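Home Issues Authors Submissions Contact

Search this journal Enter keywords Go Advanced search

3. Where people put things down: counter corners in small rental kitchens

3.1 Background to the corner question

In the first part of the study we asked tenants to draw their kitchen from memory and to mark the places where they prepare food. Many of the drawings were very simple, but nearly all of them had one thing in common. The corner of the counter was drawn larger than it is in reality, and the sink was drawn smaller. We did not expect this result and we did not have a question prepared for it. For this reason the present section is based mostly on the second round of visits, in the Beaudoin and Arkura buildings, where we could ask about the corner directly.

The older literature on kitchen planning treats the corner as a lost area. It is deep, the back of it is hard to reach, and the cupboard under it is often dark. Planning guides usually advise to put there an appliance which is seldom moved. In the homes we visited, this advice was followed only in part. Tenants with a long counter did keep a kettle or a bread box in the corner. Tenants with a short counter did the contrary: they cleared the corner and worked in it, and the appliances went to the top of the refrigerator or on the floor.

A tenant in the Arkura building explained it in this way: "In the corner I have two walls, so nothing rolls away from me. On the straight part I am always pushing things off the end." Other tenants gave similar reasons, though for some of them it was more a matter of the light, or of being out of the way when another person opens the oven.

3.2 The cutting board as a marker

We soon noticed that the cutting board was a better guide to the work area than anything the tenants told us. A board that lives upright behind the tap must be taken out each time, and its owner works wherever there is a free space. A board that stays flat on the counter fixes the place of work, and other habits collect beside it: the cloth, the small knife, the bowl for peelings. In this paper we call the first kind a stored board and the second kind a standing board (Figure 3).
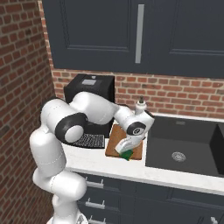
Figure 3. A standing board: wooden cutting board lying flat on a corner counter, brick walls.

Kristaps Mets
Section author. Correspondence on this section to the same.

The width of the counter has an effect on which kind of board is used. Where the free counter measured less than 35 centimetres from the sink to the wall, we found only stored boards. Above this width both kinds were present, and the choice depended more on the household than on the room. Households with children old enough to make their own lunch had a standing board in most cases. People living alone were divided, and their answers changed from summer to winter. One woman told us that in August she does not cook at all and the board goes behind the curtain.

Wall finish was also mentioned, more often than we had planned for. Bare brick behind a counter was liked for its colour and disliked for cleaning. Tenants with brick walls pulled the board forward, away from the wall, so that juice and crumbs would not reach the joints. Tenants with tile pushed the board back until it touched. This small difference matters for the measurements in Section 4, where the distance from the board to the wall is used as a sign of how deep the work area is.

3.3 Limits of the visits

The visits lasted 27 minutes on average, and this is a short time to learn the habits of a home. Tenants had also tidied before we came, and several apologized for the kitchen although it was very clean. A board may have been put away for our benefit. To correct for this we asked each tenant to keep a simple kitchen diary for seven days after the visit. Not all of the diaries came back, and those from the Pevari building were too incomplete to be used.

We also did not record the height of the tenants. A reader of an early draft remarked that a deep corner is much less of a problem for a person with long arms, and we agree with this remark. It will be included in the next round.

Back to top | Contact the editors | Copyright remains with the authors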